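Mevovdale Kitchen Robot Open Day

The Mevovdale Kitchen Robot Open Day was a public demonstration of household robot control software held by the developer Ziveck on 06/09/2026. It drew 300 visitors and is known mainly for the gap between its advertising and its content. Posters promised "a robot that cooks dinner." The cooking took place in a simulated kitchen shown on screens.

Background

Ziveck had announced the event in July under the title Lakel, the name of its control program. According to the company, Lakel had completed 1,512 practice runs before the doors opened. It did not say how many of those had failed, or what counted as a completed run. The hall was supplied by Bastos, a local appliance dealer.

Program

The day was divided into 2 sessions, each with 5 tasks. All were short kitchen jobs involving a stove, a pan or a cabinet. Staff could restart a task at any time, and the printed schedule did not mention this – a point raised several times during questions. Visitors were not allowed to choose the starting position of the arm or move the cookware.

The stove task used a saucepan filled with an orange liquid, set on the back-right burner.

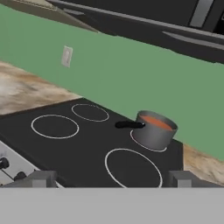
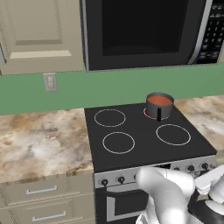 Reception

Local coverage was polite. Visitors with a technical background were less so, and most complaints concerned what a simulation leaves out: spills, greasy knobs, a pan with a loose handle. Ziveck replied that tests on a physical stove would follow, but gave no date. The company's later summary described the open day as "proof of readiness for the home," a claim for which it published no supporting data. A recording of the morning session was offered to visitors on request – the afternoon session was left out.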